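Last updated: 14th May

The great shed clear-out, and why my desk is now in the kitchen

When the lease on our second room ran out in October, the landlord offered it back to us at 683 a month, up from 500, and threw in what he called a refreshed carpet. We have seen the carpet. We said no thank you, and so began the moving of nine people and all their mugs into one room and a kitchen.

Jingyi Deng drew up the seating plan. She did it fairly, by length of service, and then everyone came to see her privately to explain why length of service was a poor guide in their own case. Tianyou Xia needs the window for his back. Meifang Xue needs to be away from the window for her eyes. Shabani Bakilana asked only for a chair that stays at the height he leaves it, and he is still waiting.

I got the kitchen. It has its good points - I am first to the biscuits, and I now know who rinses a bowl and who leaves it "to soak". Less good is the fridge, which hums until three in the afternoon, stops, and then starts again the moment I pick up the phone.

The one real surprise was the cupboard under the stairs. It held 23 box files marked "Cai - keep", a kettle with no lid and a Christmas tree still wearing its lights. Szu-yu Tseng has been through the files and says we can lose all but two. The tree stays, as it would not fit back through the door.

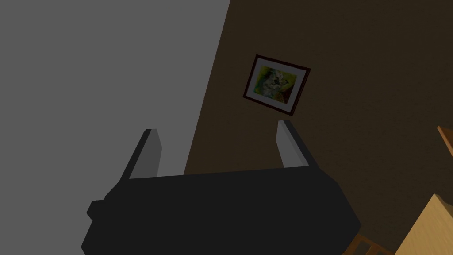 Gripper, fingers open. Computer-rendered.

Lockers are next. You get one each, and it will not hold a bicycle helmet, so please stop asking Jingyi whether it will. Keys are in the blue tin by the sink, next to my elbow. Knock first if I look busy.

Comments

Tianyou: For the record, it is a medical back.

Meifang: Can whoever took the kettle with no lid please bring it back? I had found a lid.

Shabani: Chair went down again at lunch. I was in it.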